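Week 4 – Gripper width, timestamps and why your policy closes too early

Hi all. I promised Jayanthi I'd write up the part of Wednesday's session where I ran out of board space, so this is mostly that, plus the homework. If you missed it, have the Dotimine loader open while you read.

We were working with wrist views from the hand-held grippers, and asking what the policy can learn from them.

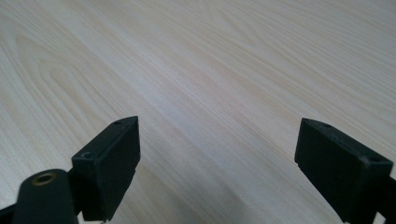 Jaws open, bare tabletop between them.

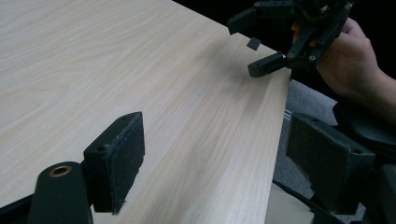
So, the observation at step t is an image plus a gripper width, and the two come from different clocks. I can't say this loudly enough! If the width runs 44 ms ahead of the image, the network learns to close on a picture where the fingers haven't reached the object yet, and then it does just that on the real arm.

My recipe (Rui has a fancier one, ask him):

1. Pick one clock. I use the image clock.
2. Interpolate width onto it. Linear is fine.
3. Plot width against the finger gap you measure in the image, for 300 steps. If one curve trails the other, you still have an offset.
4. Fix the offset in the loader and leave the raw files alone – I have lost a weekend to this.

Somebody asked whether we should predict absolute width or the change in width. I like absolute. Deltas drift, and a small error repeated over an action chunk of nine steps leaves you with half-closed fingers. Beatriz disagrees and she may well talk you out of it.

Homework: run step 3 on your own episodes and bring the plot. Hok-lam has the Sevura login if yours has expired. Next time we do action chunking properly, with smoothing where the chunks overlap.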